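首页 访谈 空间 材料 往期 关于我们 搜索 登录

一间白房间怎么收拾出来

她做室内改造,在 Noreo 干了很多年,手里的活大半是别人不太愿意接的那种:旧楼里的工作间、库房改的教室、管线乱成一团的设备间隔壁。Clovley 那栋楼里的白房间是她带人收拾的,工期六周,中间停过一次。我们约在下午三点,在那栋楼一层的过道里见面,先站着聊,后来找了个能坐的地方。

她一上来就说,这种项目没有什么可讲的。

“墙刷白,灯弄亮,管子别漏,就这些。你要是问设计理念,我说不出来。甲方要一间能干活的屋子,别的要求没提。”

甲方当时给的单子只有两页。她把单子留着,说留着是因为上面有几处后来改了,改的地方都有人签字,以后扯皮用得上。第一页写用途,第二页写不许动的东西。不许动的东西里排在最前面的是管道。

“管道是整栋楼的,走到这间屋子只是路过。你把它封起来,将来哪一段要修,就得把封的东西拆掉。拆的钱谁出,又要吵。所以一开始就定了,露着。”

我问她露着会不会难看。她说看人。有人进门先看天花板,觉得没装完;也有人在里面坐了半年,从来没抬过头。她自己对露明的管线没有意见,只要走得顺。走得不顺的她会改,比如一根线管从这头斜到那头,有人会觉得别扭,非要它横平竖直。她说要看改一次动多少东西。

“斜着走,路短,吊点少,接头也少。你为了好看让它拐两个直角,里面的线就难抽。以后要换线的人会骂你。天花板那么高,谁会拿尺子去量它平不平行?”

她说话的时候习惯用手比划走向,从左上往右下,中间停一下,那是吊点的位置。说到管子的支架,她讲得很细。支架本身不贵,麻烦在打孔。旧楼的顶板里有什么,图纸上不一定有。她们进场之前先找了楼里以前的图,找到的版本和现场对不上,只好一段一段探。探完再画,画完再打。停工那次就是因为这个,有一处打下去感觉不对,她让人停手,等物业的人带着设备来看过才继续。

“停了几天,甲方着急。我说你着急我也着急,但是打穿了水管,你就不止停几天了。”

墙是这次花时间最多的。原来的墙面有好几层旧漆,底下一层发黄,上面又补过,补的颜色和原来的不一样,白天看不出来,晚上开灯一照,一块一块的。她不赞成直接盖。直接盖当然快,滚两遍,看着是白的,过一个夏天就开始起皮。她们把松的地方铲了,铲到实的为止,再批,再磨,再上底漆。

“铲墙是最没有成就感的活。铲一天,你看不出这一天干了什么,地上倒是多了很多灰。甲方中间来看过,站在门口问,怎么比原来还破。”

她让对方过一个星期再来。对方过了一个星期来,还是觉得破。她说那段时间每次接电话都先深吸一口气。

关于白色,我多问了几句。市面上的白有很多种,偏蓝的、偏黄的、偏灰的,样板册上并排放着能看出区别,单独刷到墙上就很难说了。她们在现场刷了样板块,早上看,傍晚看,开灯再看。最后选了一个不偏的,说不上名字,色号在她本子上。

“办公室的人喜欢偏暖,觉得舒服。干活的屋子我不建议偏暖。你要看东西的颜色,看线,看标签,墙偏黄,东西也跟着偏。白就白一点,没什么坏处。脏了看得见,看得见才会有人擦。”

天花板也刷了白。她说有人提过刷深色,把管子和支架全喷成一个颜色,藏进去,现在很多店面这么做。她没同意。深色顶吃光,灯就得加。灯加了,电费和以后换灯的工都跟着上去。

灯的事情后来谈得最久。甲方里有人想换一种薄的平板灯,说是看起来新。她坚持用长条的荧光灯具,理由是这栋楼里别的房间都是这一类,备件在楼下库房里就有,坏了当天能换。平板灯好看是好看,坏了要整块拆,等货要等多久不知道。

“我跟他们说,你们选灯的时候想的是开业那天。我想的是第三年的冬天,下午四点半,有一盏开始闪,谁去换,拿什么换。”

对方最后被说服了,不过提了个条件,灯的位置要他们定。她画了几版,都不满意,后来索性把人请到现场,让他们站在平时干活的位置上,拿着手里的东西,看影子落在哪儿。影子落在手上就挪灯。这个办法很土,花了一个上午,定下来以后就没有再改过。

她顺便讲到影子。很多人以为屋子够亮就行,照度表上的数字够了就没问题。她碰到过照度完全够、但大家都说看不清的房间,原因是灯全在背后,人一站过去,自己的影子把桌面盖住了。白墙在这时候有用,光打到墙上再弹回来,影子就没那么硬。她说这也是她不愿意在墙上乱贴东西的原因,贴多了,墙就不是白的了。

可是墙上总会贴东西。

“这个管不住。今天贴一张注意事项,明天贴一张电话,后天贴一张谁谁谁请归还。胶带撕下来带一块漆,漆掉了再贴一张纸盖住。我在别的地方见过一面墙,把纸全揭了,底下没有几块好漆。”

她在交房的说明里写了一条,要贴就贴高一点,别贴在人蹭得到的地方,尽量用不伤漆的胶。她说写了也就写了,有没有人看是另一回事。

说明书一共没有多长,她念了几段给我听。有一段讲门,有一段讲地面怎么拖,有一段讲横在后墙上那条长台。台子的事情值得多说两句,她自己也愿意多说。

后墙中间那个高度,有一道长长的台沿,白的,横过去大半面墙。很多人问她那是干什么用的。她的回答是,墙后面和墙上的东西要有个收口,收口收成了一条能放东西的沿。宽度不够放箱子,放个杯子、放支笔、放手套可以。她本来担心大家会把它当架子使,压重东西,所以在说明里写了不要承重。

“写了以后有人来问我,那放什么算重?我说你放上去之前要犹豫一下的,就算重。他说那什么都不放了。我说也行。”

长台的颜色跟墙一样。这一点当时有分歧。有人说台面容易脏,应该做深一点。她觉得深色横一道在那儿,人的眼睛老往那儿走,屋子会显得矮。做成白的,远看就是墙上一道浅浅的影子。容易脏的问题,她的意见和墙一样,脏了擦。

面漆选得比墙硬一些,可以用湿布擦。她们试过几种,有一种干得慢,工人前一天刷的,第二天早上摸着还粘手,后来就没再用。另一种干得快,但刷子印子重,要反复收。最后那种不快不慢,味道比较大,刷完开窗开了好几天。

我问材料是从哪儿来的。她说漆和腻子是通过 MacPherson 拿的,五金件走 Roltance,两家都合作很久,好处是送错了肯来换,坏处是旺季要排队。她不愿意多谈价格,只说旧楼改造里材料占的比例没有外面人想的那么大,大头是人工,人工里的大头是收拾前人留下的东西。

“比如墙里的旧线。拆下来的开关后面拖出一把线,你不知道哪根有电哪根没电。图纸上写废弃,你一测,有电。这种事情几乎每个旧楼都有。没有捷径,一根一根测,测完贴标签,贴完再拆。”

她对标签很在意。本子上有一整页是标签的写法:用什么笔,写几个字,贴在离接头多远的地方。她说标签写得不清楚比没有标签还麻烦,没有标签的时候人会小心,写错了的标签会让人放心地去碰不该碰的东西。

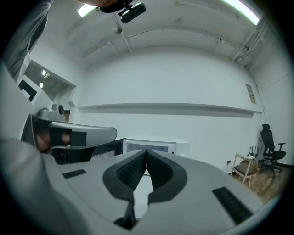

说回那些露着的线。除了顶上的,墙角也有竖着下来的。她的原则是能进管的进管,实在进不了的,也要让人一眼看出它从哪儿来、到哪儿去。她见过有人为了好看,把细线用白漆刷在墙上,看是看不见了,过两年另外一拨人来打钉子,正好打在上面。

“我宁可它挂在那儿。挂在那儿你看得见,你会绕开。”

墙角的管子和支架是她改动最少的部分。来的时候就是那样挤在一起,从顶上沿着墙角走。她们只做了清灰、补漆,有一个支架松了,重新紧过。她说清灰是拿小刷子一点一点刷的,站在梯子上仰着头,一个人刷一会儿就得换人,脖子受不了。刷下来的灰掉在脸上,戴着护目镜也没有用,从边上进去。

有没有考虑过做个盒子把墙角挡一下?她说考虑过,画都画了。盒子做出来会占掉一块地方,房间本来就不算宽裕,挡上以后那一角就成了死角,东西会往那儿堆。她做过很多屋子,凡是有凹进去的角落,最后都堆了东西,先是一把扫帚,后来是纸箱。管子露着,那里没法靠东西,反倒干净。

“干净这件事,一半靠擦,一半靠让东西没地方放。”

她接着讲到隔壁。两间屋子是先后做的,隔壁那间早一些,她接手时已经做完了,不是她们做的。灯的颜色和这边有一点差别,站在两边交界的地方能感觉出来。她提过要不要统一,甲方说不用。她也就算了。

“同一层楼里灯光颜色不一样,走过去的时候眼睛会愣一下。习惯了也没事。我是习惯不了,每次走过去都看一眼。”

装在左边墙上的那块深色面板,她没怎么参与。位置是甲方给的,她们只管把墙面做平,周围的漆补齐。白色的边框压在墙上,她觉得压得还行,缝是匀的。装的时候她在场,让工人在边框外面贴了一圈美纹纸,装完再撕,免得把新漆蹭花。还是蹭了一点,补过,现在她自己也找不到是哪一处了。

聊到后面,她开始讲收尾。收尾是所有人都想快的阶段,工人想去下一个工地,甲方想搬进来,她想把尾款收了。可这个阶段的活最碎:补钉眼,擦玻璃上的漆点,把开关面板拧正,把保护膜撕掉。保护膜她特别提了一下,有些人喜欢留着,觉得能保护东西,留到后来膜老化了,粘在上面撕不下来,还得用溶剂。她们交房之前有一个人专门负责撕膜,走一圈撕一圈,最后拎出去一大袋。

交房那天,甲方来了好几个人,看得很仔细,有人拿手电筒斜着照墙。她说斜着照墙,什么墙都经不起照,再平的墙也有波浪。她没有争,陪着看,看完记了一张清单,回去照着补。清单上有些地方她觉得没必要,也补了。

“补一下没多少工夫。解释为什么不用补,花的时间更长。”

搬进去以后她还去过几次。头一次是因为有人说灯响。她站在底下听了一会儿,是有一点声音,嗡嗡的,安静的时候听得见,有人说话就听不见了。换了配件,声音小了。后来一次是六月,天热,有人问墙上能不能装风扇。她看了位置,说装可以,要先找楼里的人确认墙里走了什么。后来装没装她没有再问。

我问她,回头看这间屋子,有什么想重做的。她想了一阵。

“后墙那条台子,两头的收口我想重做。现在是直着收的,角有点利,人走过去胳膊会蹭。当时应该磨圆一点。磨圆了要多上一遍漆,工期紧,就没磨。还有就是插座的高度,我按老习惯定的,偏低,现在的人站着干活多,弯腰插插头不方便。”

至于墙,她还是满意的。白的墙拍出来看着都差不多,站在里面待一会儿就知道批得好不好,批得不好的墙越看越烦。她说这间看久了不烦。

过道里有人推着东西经过,她往边上让了让,低头看了一眼地面和墙交接的地方,用鞋尖碰了碰踢脚线。这一段也是她们做的吗?她说不是,是别人做的,缝大了,冬天还会再大一点。

谈话快结束的时候,她又翻到本子里写色号的那一页,让我别把色号写进去。有人照着色号买了漆回家刷,刷出来觉得不一样,会来找她。底子不同,灯不同,刷出来当然不一样。她在别的项目上碰到过,对方寄来一张照片,问是不是拿错了漆。她对着照片看了半天,看不出来,只好让对方在墙边放一张白纸再看。

下一个工地还在旧楼里,也是管子多。她说这次图纸比较全,就是送图的人把两层楼的顺序装反了,她对着看了一个下午才发现。

上一篇 下一篇 返回列表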